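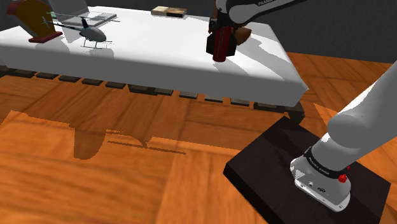

The external view in our tabletop scene, with the can in the gripper.

4 min read

Collecting demonstrations in simulation sounds restful until you do it. You steer an arm, the arm does something stupid, you press save anyway, and three weeks later the policy does the same stupid thing with great confidence. These are the steps we use on Girkus, our pick-and-place project.

Step 1. Write the task as one sentence. Ours is "pick up the red can." Bendik Rustad once wrote a full paragraph, and we got three different tasks out of it.

Step 2. Leave the clutter in. The helicopter and the laptop have no part in the job, so the model should learn to leave them alone. Move things between episodes, and keep every object somewhere the arm can get past it.

Step 3. Record an outside view and a gripper view, and check that their clocks agree. Ours were 30 frames apart for most of January. The loss curve looked lovely. 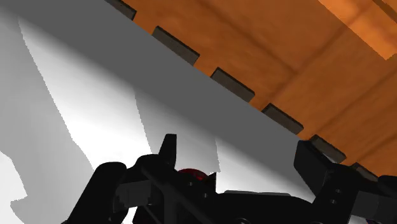 Gripper view: fingers, pale surface, wood floor beyond the edge.

Step 4. Look through the gripper view on its own before you commit to a batch. Shadows and bright patches take up a lot of it, and a model will happily learn those if you never change the lights. Change the lights.

Step 5. Drive slowly, and don't hover while you think. Hesitation gets learned too. If you need to ponder, pause the recorder.

Step 6. Label failures as failures. Our first batch had 279 episodes, and Solveig Rønning kept 172 after watching every one, with tea. The rest live in a folder called Lunde, which we use for testing the success detector.

Step 7. Save the random seed with each episode. You'll want it the first time someone asks what happened in number 1483.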